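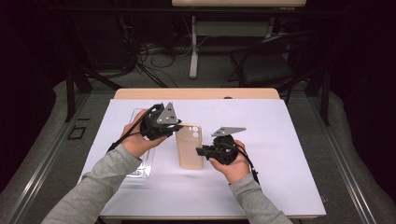 A phone case and a clear tray on one of the papered packing tables at Daletier.

Daletier makes and packs phone cases in a two-story brick building at the far end of the Mellside business park. They opened the doors to visitors on a Monday in January, in groups of eight, and I got a place in the 10 a.m. group. Parking was in the lot behind the loading dock. The sign pointing there was small and I drove past it the first time.

We signed in, got a paper badge, and hung our coats in the break room. Declan Brunton, the floor manager, took us through. He has been with the company since it was in a rented unit downtown, and he kept the talk short so that we could look at things.

The first stop was the molding room. It was louder than I expected and smelled like warm plastic. Daletier buys its pellets from Orakzai, and the bags were stacked on pallets along the wall. We couldn't go past the yellow line, but we could see the cases drop onto the belt. A run of one model usually lasts a morning. Then the tool is changed, which takes around 33 minutes if nothing sticks.

After molding, the cases sit overnight in open crates before anyone checks them. Declan said they can shrink very slightly as they cool, and the camera opening is where it shows. A case that is a hair too small there will catch on the phone when you push it in. He passed two around, a good one and a reject, and I could not tell them apart until he put each one on a phone.

The packing room is upstairs and was the part I had come for. It is quiet and bright, with light wood tables covered in white paper. The paper gets changed at the start of every shift, and again if it tears or picks up a mark. Dust shows up badly on the frosted cases, and a speck that gets shut inside the packaging will come back as a return.

They were working on the Ema line that day, in the pale peach-beige color. It is a soft, slightly cloudy finish, so you would see the color of the phone through it a little. The model on the tables had a raised camera area in one corner with two round openings, one over the other, and a smaller hole next to them. Declan told us this color was meant to be a spring special and ended up staying in the catalog.

Each case goes into a long molded tray of clear plastic. The tray keeps the case from sliding around in the box and holds it flat against the window on the front. The trays come nested in sleeves of 200, and they cling to each other, so separating them is a job of its own. I tried it and pulled three apart before I got a single one.

Angharad Nicholas runs the packing room and let each of us pack a case at a spare table. The case has to be held by its edges and kept square to the tray as it goes down. If one corner goes in first, the opposite side rides up and the lid won't close. Mine rode up twice. She also showed us how to tilt the finished box under the lamp to look for fingerprints, which are easier to find on the clear tray than on the case.

Finished boxes go into cartons and the cartons go down in the freight elevator. A whiteboard by the elevator had the count from the last full shift, 2,357. Somebody in our group asked whether that was good. Angharad said it was normal for one color and lower when they have to switch.

I asked about the waste. Rejected cases are ground up and sold on, since mixing them back in turns the pale colors gray. The torn trays go in a separate bin. They have tested a cardboard insert in place of the tray, and there was a sample on a shelf, but it left fibers on the frosted finish and they are still looking at other kinds of board.

The tour ended in the break room with coffee and a table of seconds for $2 each, cash only. I bought a dark green one for my sister. The whole visit took an hour and a half. Wear flat shoes, as the stairs to the packing room are steep metal ones, and bring a sweater if you go in winter. They plan another open day in the fall, and you sign up at the front desk or by phone.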